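**Ticket 285: Needle parking and thread tail rules not enforced in suturing runs**

Component: Rostness bench, suturing task, wrist view
Reported by: Mwanahawa Were
Assigned to: Dorin Surdu
Severity: medium
Status: closed, procedure changed

**Report**

Review of the January batch stopped at run 162. The checker flagged "needle not held, no park event" and marked the run as failed. The operator, Sebastian Bălan, had marked it as passed. Both followed a written rule. Section 4 of the bench procedure says an unheld needle must be parked in the marked zone before any other instrument action. Section 7 says the operator may lay the needle on the tissue while handling thread, if it stays in view. The checker only knows section 4.

Expected: one rule, same result from checker and operator.
Observed: two rules, opposite results.

**Log**

09:10, Surdu. Reproduced. Reran the checker on the saved data with the same version and got the same flag. Not a timing fault. Clock offset between the two arm controllers is within the limit.

09:35, Surdu. Checked whether the park event was dropped by the logger. It was not. No park command was sent by the console.

10:05, Hwang. Pulled the wrist view at the flagged time. Needle is on the tissue to the right and in view. Jaws of both instruments are at the central fold with a short gap between them. Under section 7 this is allowed. Under section 4 it is not.
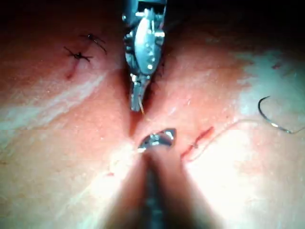
Run 162, wrist view at the flag. Curved needle at right, two black knots at upper left.

10:20, Hwang. Second point from the same view. The tails on the two knots do not look alike: two on the upper knot, four short ones on the lower. The procedure says "trim tails evenly" and gives no length or number. I can't score this from the text as written. Adding it to this ticket instead of opening another.

10:40, Bălan. For the record, I used section 7 because it is the newer text. It came in with the Herkov instrument set. I was not told section 4 still applied.

11:15, Were. Glare on the right side of the tissue is also a problem for scoring. The pale thread from the needle is hard to follow across it. I would not sign off a rule that depends on seeing that thread at this light level.

11:30, Surdu. Agreed. Lamp setting was at the default. Procedure has no lamp check. Added to the action list.

13:05, Hamdan. Searched the rest of the batch for the same flag. 19 runs have it. In 13 of them the needle stays in view for the whole unheld period. The other six lose it at least once and fail under either section.

**Cause**

Section 7 was added without withdrawing the older text in section 4. The checker was built from the Harkesov template, which predates section 7. No one was named as owner of the combined document.

**Changes made**

1. Section 4 now covers transport and idle periods only. Section 7 covers active thread handling.
2. An unheld needle must be in view at all times. If it leaves the view, stop both arms and locate it before any further motion.
3. "Trim evenly" is replaced by a tail length range and a required number of tails per knot. Values are in the task sheet.
4. Lamp check added to the setup list. Reject the setup if a pale test thread can't be traced from end to end.
5. Checker updated to read the task phase before applying the park rule.
6. Dima Hamdan owns sections 4 and 7. Edits to either need a matching checker change in the same review.

**Verification**

15:40, Surdu. Updated checker run on all 19 flagged runs. 13 clear the needle rule, six fail. Matches the manual review. Run 162 clears the needle rule; knot score held until it is graded against the new task sheet.

16:10, Were. Confirmed. The Yordanov bench uses a copy of the old procedure and has to be updated separately. Moved to its own ticket. Closing this one.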